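Forton Neighborhood Association
Minutes, general meeting, March 21, 2021
Held by video. Quorum met. Started late, people still getting in with the old link.

Minutes of last meeting approved with one fix: the culvert is on Lunden Road, not Lunden Court.

Money
Balance in checking 4,000 after the mower repair. Dues still trickling in. Reminder goes out with the next newsletter, then again in July for anyone who missed it. Insurance renewal came in higher than last year, member asked if we shopped it around. We did not. Will get two other quotes before signing.

Lunden Road drainage
Long discussion. Water over the road at the low spot again after the last big rain, two driveways washed out at the ends. County says the pipe is theirs but the ditch is ours up to the fence line. Several members dont agree with that and want to see it in writing. Letter to go to county road office asking for the easement map. In the meantime Balogun Excavating quoted around 2,000 to clean the ditch from the mailboxes down to the creek and haul off the spoil. Price good for 30 days.
Motion to accept the Balogun quote, work to start once ground is firm enough for the truck. Seconded. Passed, one no.
The no vote asked that it be noted she thinks the county should pay. Noted.

Community room and office
Side door still sticks, needs planing. Bring own sandpaper if you have any, ours is gone. Heat to stay at the low setting until we are meeting in person again. Old desktop in the office is getting worked on, member list is backed up on the thumb drive in the cash box so nothing is lost either way.

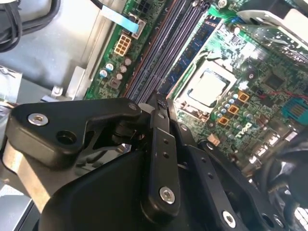

Key list is out of date. Anyone holding a key please email the secretary, even if you think we know. If we can't account for them all by next meeting we'll price a new lock.

Kivgate entrance
Sign lights out on the left side. Could be the timer, could be the wire where the plow hit the post. Someone to look at it in daylight. Planting bed: last year's mums are dead, bed needs clearing. Suggestion to go with daylilies, cheap and the deer leave them alone. Other members say the deer do not leave them alone. No decision, bring back next month with prices.

Speeding
Same complaints, mostly the stretch from Kivgate to the school bus stop. County put the counter strip down for a week and got 564 cars, speeds not sent to us yet. Ask for them. No point arguing speed bumps untill we have the numbers.

Yard sale
Hold off on a date. Outdoors is probably ok by summer but depends on the state rules. Two members offered driveways if we do it.

New business
Dog bags at the trail head run out every few days. Order a bigger box.
Request to move meetings a half hour later so people can eat first. Show of hands in favor, starts next month.
Loose trash can lids on windy days, please use a strap.

Adjourned. Next agenda items to the secretary a week ahead please, not the night before.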